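Work, Automation and the People In Between
Unit 4 notes: Kitchens, cleaning and other work done by hand

Welcome back, everyone. Last time we spent most of our hour on warehouses, and I promised we would come indoors, so to speak, and look at work that has been much slower to change. Please have the Serport and Trekham readings with you when we meet, even if you only got halfway through them (I know April is a heavy month).

Let me start with the Trekham case, as it's the one people wrote to me about. Trekham runs staff canteens, and a few years ago it put in a conveyor dishwasher with an automatic unloading arm. The machine was good at plates. It was good at trays. It was never much good at anything that came in odd shapes, and so the pots, the boards, the ladles and the big awkward lids all stayed with the people at the sink. Before the change, a person on the dish line did a bit of everything over a shift. Afterward, the easy pieces were gone and the day was made up of the hard ones, at the same pay and usually at a faster pace. Several of you asked whether that counts as automation making a job better or worse. I would like us to stay with that question for a while before we answer it.
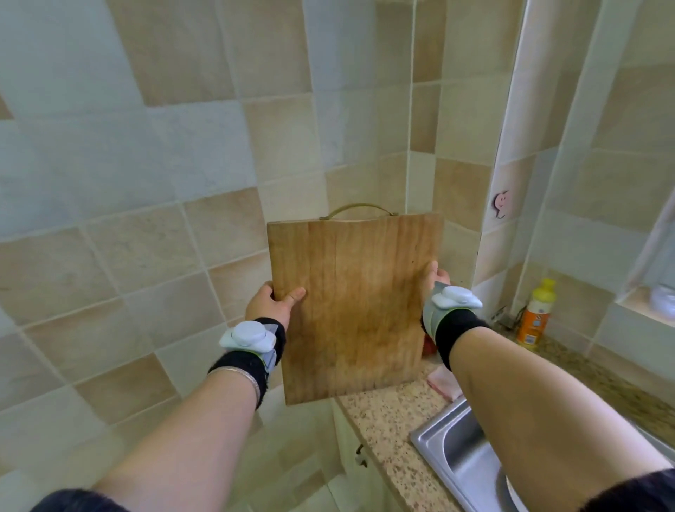 Now, the work that stayed behind at Trekham is the very work that firms like Didik are trying to learn. Their method is to record people doing ordinary chores, with a camera near eye level and trackers at the wrists, so that a robot can later be trained on how hands really move. Think of how much goes on when you pick up something flat and heavy by its edges, turn it over to check the back, and hang it up again. Most of us couldn't put it into words, and a good dishwasher who has done it for years often can't either. The recording catches a piece of that knowledge anyway, and this brings us to who gets paid for it, and how.

At Serport, the recorded workers received a flat bonus for each session and 6 paid training hours. The union asked for more: a say in which tasks were recorded, and a promise that the footage would not be used to time anyone. They got the second and are still talking about the first. At Sabatier, a smaller outfit, 100 employees were asked what they thought before anything was recorded. Their answers are in your packet, and they are warmer toward the robots than I had expected, and a good deal cooler toward the supervisors!

For our next meeting, please do the following:

Read section 4 of the packet, including the notes at the back.
Pick one task you do at work or at home and write down every step, as if for somebody who has never held the tool.
Mark the steps you would gladly hand over, and the ones you would miss.

A page is plenty, and handwriting is fine. We'll trade papers at the start of class and talk from there.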